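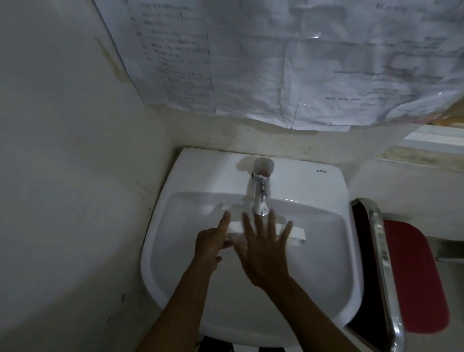
Subject: Re: [Grakora-users] Moving a big notebook over from Westedus
Date: Sunday, December 1, 2019

> I've got 1000 notes in Westedus and I'd like to bring the lot across to
> Grakora before the new year. When I tried a small batch the text came
> through fine but every link between notes turned into plain words.
> Is there a way to keep them, or do I have to redo them by hand?

Please don't redo them by hand! I did the same move in November and kept all my links, and I'm so pleased with the result that I've been boring everyone at home with it.

The trick is to export from Westedus as OPML, not as plain text. The plain text export throws away the note IDs, and without those Grakora can't tell which note a link was meant for. In the OPML file each note carries its ID as an attribute. Before you import, open Grakora's import settings and map that attribute to "Source ID" (it's blank to start with, which caught me out for a whole evening). Then tick "Rebuild links after import" and off it goes.

A few things I ran into:

Go in batches of 50 to begin with. Links that point outside the batch are kept as pending, and they join up when the other note arrives. I watched this happen in the map view and it was lovely, all these little lines popping up between old notes I'd forgotten writing.

Accented letters. My notes on the Milošević trial lost the š and the ć in their titles, and so the links to them broke too. Saving the file again as UTF-8 sorted it.

Aliases come in as full copies. I had 4 of them, so I just deleted the copies and made new aliases. If you have hundreds, have a look at the Cikia script in the list files area, which finds notes with matching text and offers to merge them. I've only tried it on a test file so far, but it did well.

Is your version 5 or older? The link rebuilding wasn't in the earlier ones, so do check that first. And if you get stuck on the attribute mapping, send the top few lines of your OPML to the list and I'll happily have a look.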